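### 3.2 Simulated counter

The arm was built in a shared workshop in Temonness, and it can be used only when the room is free. For this reason we made a simulated kitchen counter, named Lodico, where the controller can be tested before it moves real motors. The simulated gripper has the same finger length as the one we printed, and the objects are placed again before each trial.
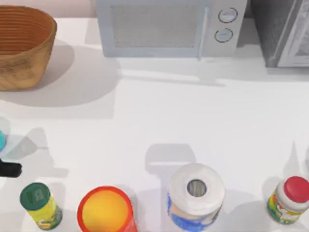 *Akande and Restell, workshop notes, 2023-07-31*

**Figure 3.** View of the Lodico counter from above, with the microwave at the back, household items along the front and one gripper finger at the left.

We ran 600 trials with this type of layout. In each trial the arm had to reach one item and lift it without touching the others. The controller completed 377 of them. Most of the failures came with items that stand close to the front of the counter, such as the paper towel roll, where the wrist has little space to turn.

Shadows were a second difficulty. On a white surface the soft grey shadow of an object was sometimes taken as part of the object, and the grasp point moved to the side. We therefore changed the direction of the light between trials. After this change, the same error was seen less often, but it did not disappear. The tests on the real arm began in August and are described in Section 4.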